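Wed 25 March

I slept badly and woke before the alarm. The rain was on the window, and I was lying there thinking about bins, of all things. Since Monday I have the small duty at the office in Tivilcombe that nobody wanted at the meeting: to look after the recycling on our floor. Celina Lis wrote my name on the sheet before I could think of an excuse. I did not mind so much. At home my mother always gave me this job too.

So this morning I took the early bus and was at Clomen before the others. I made tea, I hung my coat on the radiator, and then I went to look at the bin with the yellow lid. I pass it many times every day and I think I never really looked at it before. Its body is black and rather plain, and all the cheer of it is in the lid. The bag inside is blue, the thin kind you can nearly see through, and it never wants to stay where you put it. It crumples down in the middle and one part always stands up.

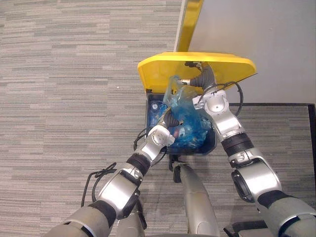
*The blue bag, standing up at the back again.*

I have tried two ways to make the bag behave. The first way is to fold the edge outside over the rim, as Celina does. It looks very neat for one hour. The second way is to make a knot in one corner so the bag becomes tighter. I learned this from my aunt, who had a shop and who could make a knot in anything. I think the knot is better, but my fingers are slow with such thin plastic and I made a hole in the first one. I used a few words in my own language that I will not write here.

At ten we had the meeting about the Drillance order and I must confess I did not listen with my whole heart. They want 2,000 leaflets checked before the end of April, and they want them in two languages, and of course everybody looked at me when they said the second language. I said yes. I always say yes and afterwards I walk to the kitchen and eat a biscuit.

After the meeting I went back to my bin. What I notice is that people drink so much water from bottles! We have a tap, and the water from it is good. But the bottles come anyway, and they go in with all their air, so the bin seems full when it is mostly air. A bottle which is pressed flat first takes so little place. My father stood on them with his heel, in the yard, and the noise made the dog run away. I cannot do this in the office, but one can do it with the hands, quietly, if the cap is off.

The pedal is a nice thing, I must say. It is small and yellow like the lid, and you need only the toe. I prefer it to the bin in our old place, where you had to lift the lid with your fingers and then wash them.

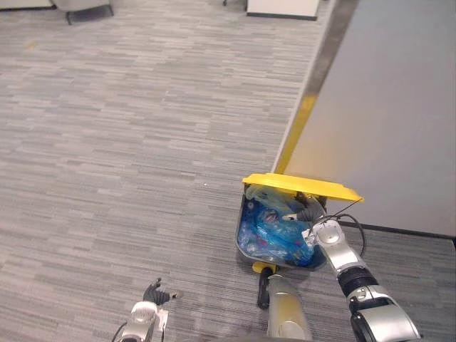 Przemysław Sadowski thinks I should not be so strict about the air in the bottles, and that if I make too many rules people will throw everything into the paper bin and then I will have two problems. He told me this by the printer, with a serious face. In his opinion one short note on the wall is enough, and the note should say "please" only one time.

I was a little hurt, but in the afternoon I thought about it and he has a point. I had written a note with a lot of words in it. I took a new sheet and wrote only: "Bottles here, please. Press them flat." I asked Celina if "press" is correct or if it must be "squash". She said both are fine, but squash is also a vegetable. I kept "press".

There was a water bottle with a red label too, and I liked it. The big white signs on it are Chinese, and under them are letters I can read, NONGFU. I do not know how one should say it. I tried it under my breath a few times – it has a good sound, I think. Perhaps I will ask somebody. I used to collect labels when I was a child, mostly from jam and from matches, and I kept them in a biscuit tin until the tin got rust. Red ones were always my favorite.

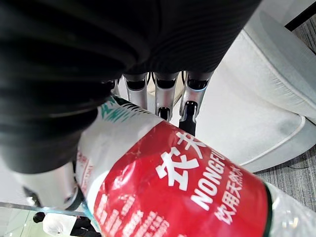 *The red one, NONGFU. Drinking water.*

In the evening I walked home by the Sowa bakery and bought rye bread, the last one. It was still raining, but softly. I put my shoes by the heater with newspaper inside.

Tomorrow: buy tape for the note, call my aunt, start the first pages for Drillance. And look if the knot is still holding.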